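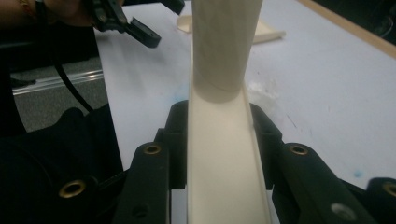
The Malerura open day starts at 8 in the morning, an hour at which few people have strong feelings about pipe fittings. I went anyway. The works sits behind a bus depot, and 154 of us had signed up, most of us, I suspect, for the lunch. Saranya Rai led my group and began with the channels, long U-shaped things, open along the top, in the cream color I associate with dentists' waiting rooms. A tube laid in one nearly touches the walls on both sides, and I spent longer than I'd like to admit looking at the soft curved shadow under its lower rim. There are worse ways to spend a September morning — I have been to a carpet fair.

Next came the stockroom, which holds 207 kinds of elbow joint. Dinesh Chettiar is fond of them all and said so. A man behind me asked which one sold best. The answer took us up to the coffee break.

Coffee was in the old loading bay, with three kinds of cookie, two of them gone by the time our group was let in. The gift bag had a tape measure and a catalog in it. Parking is free but tight, and the side gate closes at noon, so leave by the front.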